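Skirting and sponges: the Trasside flat

I was told a weekend of wiping would bring the hallway at Trasside back to new. I have heard that before, usually from people selling sponges. Finbarr Keane swears by a yellow pad and an old cloth. I had my doubts, and still have most of them.

1. Down by the wall

Yellow pad in one hand, red cloth in the other. The pad has a few smudges on it, which Finbarr calls progress.

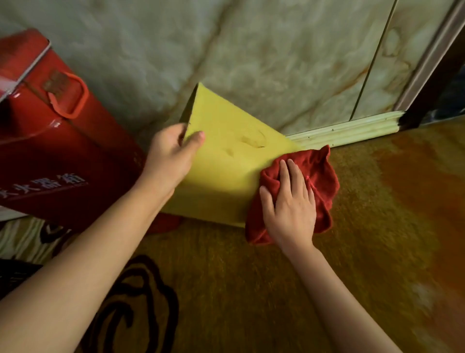
2. What the tin promised

Gøran Tveit lent us a tin of Jolto, which claims to lift "all marks". All is a big word. I paid 25 kroner for a second cloth and would trust that first.

3. Still to do

The kitchen end, about 135 tiles by Gøran's reckoning. He wants them finished by October. I'll believe it when I see it.

Posted March 24, 2018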